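Notebook: Aner sim, left arm, tile pick
March, entry started 9:40 am

Found it! Or found enough of it that I can stop staring at plots and go eat something. Writing it all down before I forget the order.

Recap for anyone at Maddocks who hasn't been following along. The left arm on the Aner setup is supposed to come down over the flat picture tile, close, lift, and carry it across to the drop spot. Since we merged the new scene loader it has been closing on nothing. No error, no collision warning, and the run gets logged as a success. That last part bugs me more than the miss does. A gripper that shuts on air and reports a good pick is the kind of thing that would hurt us badly on the real arm at Umside.

Ran the overnight batch on seed 136 with the old loader and then the new one. Old loader: fine. New loader: the approach stops way short, every time, and at the same spot every time. I love a fault that repeats. Random ones make me want to take up gardening.

Stepped through by hand and stopped at 2,437, the last step before the close command. The planner believes the tile is centered between the fingers at this point. From the left wrist view the fingers are wide open over bare blue table, and the tile with the mountain picture on it is far off to the upper right.
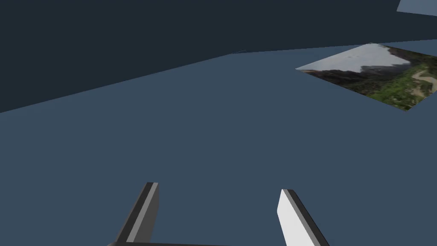 What was wrong

The loader now reads the tile position from the Drornetbridge export, and that export gives it relative to the table corner. Our planner expects it relative to the arm base. So the arm goes exactly where it's told, very nicely, and the place it's told is wrong by the full corner-to-base offset. Motion control is off the hook. I take back what I wrote about the joint limits on the last page.

The success flag is a separate bug and a worse one. The check looks at whether the fingers finished the close command. It never looks at the gap between them when they get there. The tile is thin, so a full close and a good grip are pretty near each other, and I suspect that's how this slipped by for so long.

Changed so far

Added the corner-to-base transform in the loader, in one place only. Please don't add a second one in the planner, we'd be right back here with the sign flipped.

Success now needs finger contact on both sides plus the tile leaving the table. Contact alone isn't enough.

Reran seed 136 with both changes: picked, lifted, carried, dropped on the spot. Beautiful to watch. Then put the bad offset back on purpose and the run was marked failed, which made me even happier.

Still open

6 older result sets used the old success check. They need a rerun before anyone quotes a number from them.

Right arm: same loader, same check, not looked at yet.

Hold on Umside hardware runs stays until the right arm passes too. Batch queued for 2 pm.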